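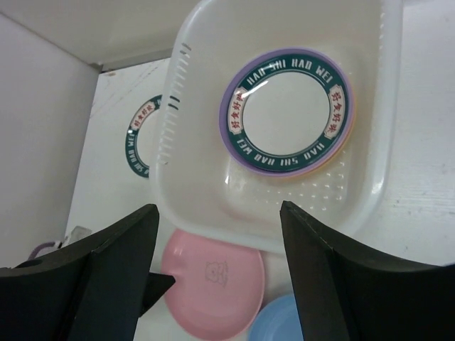 Wrist view, dish task. Stacked plates in the drain basket, pink plate below it.

I rewrote our rules for recording dish-handling episodes in October, and a few people have asked for the short version. These apply to the Memis cell. Lyle Pruitt runs a nearly identical set on Vovside with a different gripper, so check your own clearances before copying numbers.

Start pose. Both fingertips must be visible in the wrist view at the start of every episode, with the gap between them open. If a fingertip is out of view, the camera mount has shifted. Stop and redo the hand-eye calibration. Do not nudge the mount by hand and continue. I lost 9 episodes that way.

Approach. Tool speed is capped at 200 mm/s in free space. We had it at 235 for most of the summer and the logs show no time saved per episode, only more protective stops near the basket rim.

Stacks. A stack is labeled by its top item, with a flag for anything underneath. A purple rim showing under a green-rimmed plate gets the flag. A sliver of some other color under that gets the flag plus "uncertain". The annotator does not guess what the lower item is. Mateja Kneževič argued for a full layer list, and we tried it, but two annotators rarely agreed past the second layer.

Repeated items. Two plates with the same print get separate IDs even when one is half hidden behind the basket. Printed text is never used as the ID. Ours reads HAO SHI HAO WEI on the green rim and the words appear twice on one plate, which confused the old matching script.

Glare. A streak across a plate is acceptable. Glare that hides the edge where a finger will make contact is not. Move the lamp, note the change, start a new episode.

Operator. One person on the pendant, hand on the enable switch, no talking to them during a run. Resets are done with the arm in protective stop, confirmed on screen.

Episode 1484 is the first one recorded under the full set. Anything earlier should be filtered by the old tags. The Farmont export still mixes the two and I have not fixed it.

Posted November 4, 2018

Contact | © 2018 | Back to top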